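Soldering and Battery Care at the Home Workbench
By Marleny Quispe, Watside Community Workshop
Sat 28 March

These notes are issued to members who repair small electronic items at home, such as lamps, radios and door chimes. They cover the soldering iron, the storage of parts and the handling of rechargeable cells. Members using the shared benches should also follow the posted bench rules.

Preparing the iron

Wipe the tip on a damp sponge before each joint and apply a little fresh solder before switching off. A tip put away bare will turn dull and will no longer carry heat well. Do not file a plated tip. If it has gone black, use brass wool and fresh solder, and replace the tip if the solder still will not spread.

Heat the pad and the component lead together, then feed the solder to the joint and not to the iron. Most joints on a small board need no more than 4 seconds. Let the joint cool without blowing on it or moving the lead.

Keeping parts in order

Store resistors by value in labeled envelopes. Boards waiting for repair should stand on edge, in antistatic bags, with a slip giving the fault and the owner's name. Loose screws belong in a lidded tin. Members who take apart more than one item at a time are asked to keep a separate tin for each.
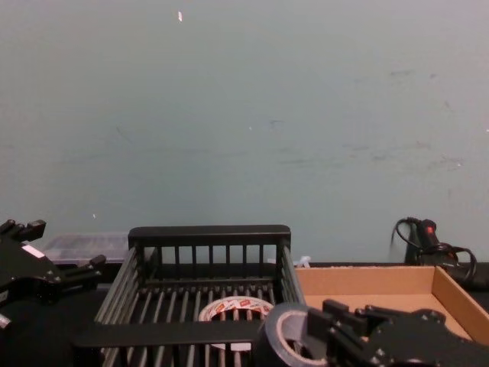
Removing old components

Desoldering braid works best when it is fresh and slightly wider than the pad. Lay the braid on the joint, place the iron on top of it and lift both away together. Dragging the braid across the board can pull up the copper track. On older boards, add new solder to the joint first, as this helps the old solder to flow.

Cut the leads of a failed chip one at a time if the chip itself is not being kept. Shengli Jin prepared a set of scrap boards for practice in December, and these may be borrowed from the Watside office.

Rechargeable cells

Never solder directly to a bare lithium cell. Buy cells with tabs already fitted, or use a proper holder. Do not mix old and new cells in one pack, and do not charge a cell that is swollen, dented or leaking. Place it outdoors, away from anything that can burn, and contact the local waste service for instructions.

Cells that will not be used for some weeks should be stored partly charged in a cool, dry cupboard, with tape over the contacts. 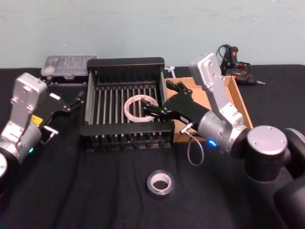
Can a 9-volt battery be thrown in a drawer with other batteries?

Cover both terminals with tape first. They sit side by side on the same end, and a coin, a key or another battery can bridge them and cause enough heat to start a fire.

Last updated by Aarti Vishwakarma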